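The block bin is back!

I finally pulled the old metal bin out for the blocks again, and I can't believe I ever tried to keep them in anything else. I love everything about it: the scuffed gray floor, the plain sides, the wonderful racket when you tip in a whole load at once (sorry, Timo). I gave 3 evenings to sorting colors, and the dark greens won me over completely — they look so good against bare metal! The reddish-brown ones are a close second, and I like to lay one flat near the front where it's easy to grab.

Next up is sanding the rest of the set, which I hope to finish by August. Fraser wants yellow ones too, and I'm already half talked into it. If you've got a favorite finish for small blocks, please tell me in the comments, I read every one! 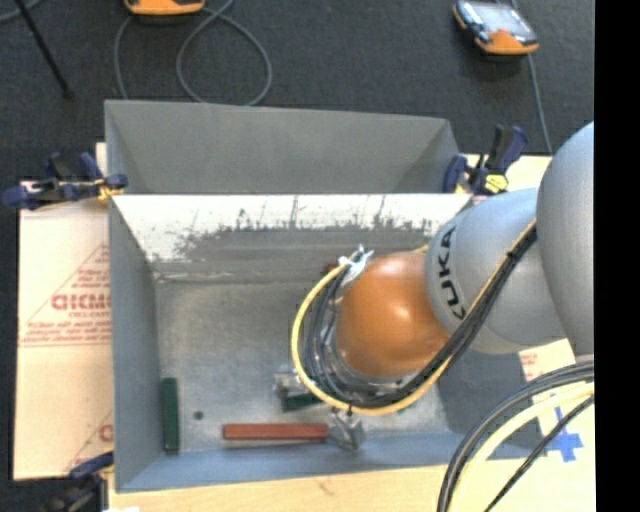

Kenna Lamont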